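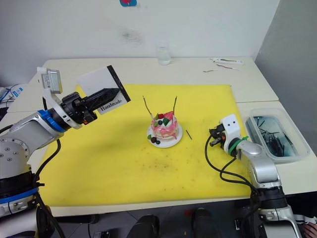
A little decorated cake on its round white plate, out on the yellow mat.

We had been meaning to get to the Burngate Baking Fair for years, and every fall something came up, so when Latrice Greenberg called in October and said she had 2 spare tickets I said yes before I had even looked at the calendar. I'm so glad I did!

Burngate is a longer drive than you'd think from the map, mostly because the last stretch winds along the river and you get stuck behind farm trucks. We left early with a thermos of coffee and a bag of Latrice's cheese crackers, and still pulled in after the first talk had started. Parking was in the field behind the old mill. Wear real shoes if you go. I wore my nice flats and regretted it by the gate.

The mill itself is lovely, all brick and creaky floors, with the flour stalls downstairs and the classes up top. We started with the flours, of course. I came home with 6 bags (my husband has already had something to say about that), including a stone-ground rye from Kodikara that smells like a hayloft in the best way. The man at the stall told me to let the dough sit overnight and use a bit more water than I'd dare to. I tried it this week and the loaf was dense but very tasty, and I think I lost my nerve on the water.

Lunch was chicken pot pie from the Weltness stand, eaten standing up because the tables were full. There was a pear tart too, and I should have bought a second slice.

The afternoon class was the part I had been looking forward to most. Kwadwo Baidoo taught it, and he has such a patient way about him. He spent nearly the whole first half on buttercream, how soft it ought to be, how to tell when you've overmixed it, and how to mix pinks that don't turn salmon on you. I have been adding my color too early all this time. He bakes his small sponges at 300 degrees, slower than I would ever have the patience for, and the slice we tasted was as level as a tabletop. Latrice took four pages of notes and I took none, so I'll be borrowing hers.

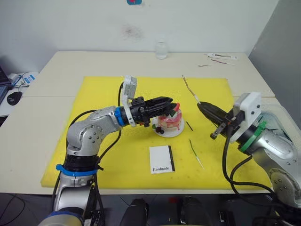
Pale pink and white with streaks of red.

We finished up in the secondhand corner, where I found a heavy fluted pan like my grandmother's and Latrice talked herself into a cake stand she has no room for. Then it started to drizzle and we made a run for the car.

Next year we want to stay overnight and do the bread class too. Tickets go fast, so get on the mailing list early.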